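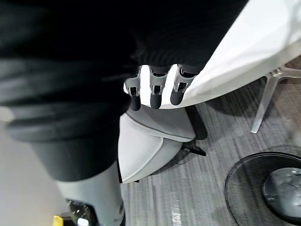
Re: [solheim-house] chairs for the front room

Ruan, all,

quick one before I run, back after 9 tonight.

Ruan Adams wrote:
> Can we settle the chairs before August? Phong wants to
> keep the light gray padded ones with the thin black legs.
> I still say clear ones all the way round, they look
> better with the white table. Also are we doing
> anything about the carpet or not.
> Trultavthorpe has 11 clear ones going, pick up only.

Keep the gray. Sat on one through the whole Gurkumar call, 2 hours, no complaints from my back. The clear kind I last maybe half that. Fine for the hallway.

Looks wise I don't mind the mix. Gray seat goes with the gray stripe carpet, clear legs sort of vanish under the table anyway. White top with the rounded edge stays whatever we do, not moving that thing up the stairs agian.

Carpet: leave it. The stripe hides crumbs. Nunano quoted over 36 a yard to replace and that's without taking the old one up. No thanks.

Things to do if anybody has a minute
- felt pads for the black legs, the stick on kind, they go at an angle so get the small round ones
- wipe the piping on the seats, damp cloth, NOT the spray. The spray left a ring last time
- table top, dry cloth after, it shows every smear when the light's on

Ruan if you really want the Trultavthorpe ones ask if they'd split the lot. I'd take a couple for upstairs. Don't pay a deposit tho.

Need a yes or no on the pads, can grab them on the way home if sombody texts me the size.

Phong Lục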